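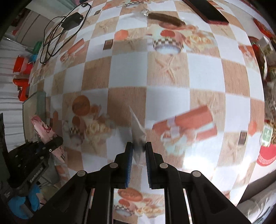

Trikdale, Mar 4, 2018

Hi again, it's Yuk-lan Huang! Last time we talked about why soap makes bubbles, and today I want to talk about tablecloths. I know, I know, a tablecloth sounds like the least exciting thing in the house. But stick with me, because mine is covered in bread and presents and I think it has a pretty good story to tell.

Let's start with the squares. My tablecloth is checkered, with white squares taking turns with tan ones. The tan squares are my favorites, because they look like wood. If you put your nose close you see the grain, all those little lines you find on a real board. It's only a picture of wood, though! Somebody made a design that looks like a board, and then it got printed on a cloth. Some of the woody squares even have starfish and seashells in them, very faint, so you have to hunt a little.

Then there's the food. I've got a round brown bread roll, baskets with pastries in them, and little squares of dark chocolate. (My nephew tried to pick one up once. He was three, so we were nice about it.) And there are orange gift boxes too, like a birthday party that never gets cleared away.

So how does a picture get onto a cloth?

One way is a lot like using a rubber stamp. Imagine a stamp that's rolled up into a tube, so when you roll it along, it leaves the same picture again and again. Big printing machines can do this with long, long pieces of cloth. Each tube usually carries one color. The orange goes on, then the brown, then the next one, and they all have to land in just the right spots. If one color slips sideways, your bread roll ends up with a fuzzy brown shadow next to it!

Another way is more like the printer you might have at home or at school, with tiny drops of ink. The drops are so small that your eye mixes them together and sees one smooth color.

Now here comes the part I like best, and it's called the repeat. A designer doesn't draw the whole cloth. That would take forever! They draw one block and then copy it side by side, over and over. The clever bit is making the edges match, so you can't tell where one block stops and the next one starts. Want to find the repeat on a cloth at your house? Pick something easy to spot, put your finger on it, and slide along until you meet its twin. Everything in between is one repeat. Try it on wallpaper and pajamas too.

You can make your own. Take a square of paper and draw something in the middle, but don't let it touch the edges. Cut the paper in half from top to bottom and swap the two halves, so the old outside edges meet in the middle. Tape them together. Now cut it across from side to side and swap those halves as well. You'll have a blank space in the middle, and you fill it with a new drawing. Make copies, line them up, and everything joins! I did mine with snails, and then I made 18 copies and stuck them on my closet door. It took me most of an afternoon and nearly all my tape.

One last thing, about checks. People were making checkered cloth long before there were printing machines. Weavers did it by crossing stripes of colored thread, some going up and down and some going across. Where two stripes of the same color cross, you get a strong, solid square. Where two different colors cross, you get a mix. You can weave strips of colored paper together to see how it works, and it makes a good place mat, as long as you keep your juice away from it.

Next time I'm doing zippers. If you make a snail repeat (or a better animal), show it to somebody!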